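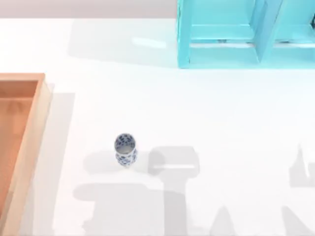
Home | Features | Workshop | Archive | Subscribe

Putting the vase away

Tidying a shelf remains a hard job for a machine. At Giritz, a small software firm that writes control code for two-armed robots, the test set this June was a porcelain vase, a wooden tray and a light blue rack, all of it simulated. Roman Nowakowski's group ran 3,000 attempts before anyone proposed buying a real vase.

The errors fall into two groups. In the first, the fingers close at the wrong height and the vase tips. In the second, the grasp holds but the vase meets a divider on the way in. Nowakowski considers the second group harder. Clearance in a compartment depends on wrist angle, and wrist angle was fixed when the vase was picked up.

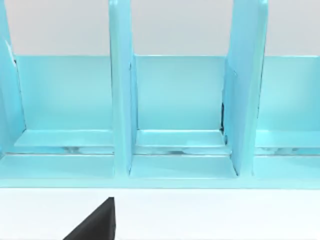 Why is a shelf harder than an open table?
A shelf limits the directions from which the arm can approach. A grasp that works well on open table may leave the wrist no room between two dividers, so the placement has to be planned before the pick.

Shop floors have it easier. Mulance, which packs plumbing fittings, runs one arm on a single part in a fixed nest, and it stops for operator help 5 times in a typical shift. Huia Maihi, the line engineer, would not move it to mixed bins. Household goods are mixed bins by default, with glaze, curved walls and no drawings on file.

Giritz logged 207 failures in its last block of attempts. Most were collisions of a few millimeters. 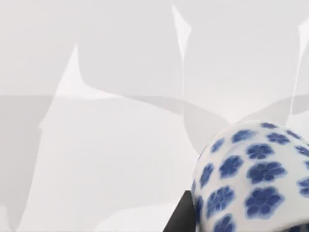

Can a household buy a robot that does this today?
Not one that does it reliably without supervision. Machines that handle a short list of known objects are in trials, and most still need a person nearby to clear faults.

Giritz plans 200 attempts on hardware next, with plastic copies first. Cycle time will be recorded but not reported.

Comments (3)

Kiri Fairweather
What contact friction did they use? Glazed porcelain on rubber varies a lot with dust.

Lindsay Cosgrove
My dishwasher still can't unload itself. Wake me when it can.

Hemi Rutherford
We saw the same divider problem with tote racks. Widening the slots was cheaper than replanning.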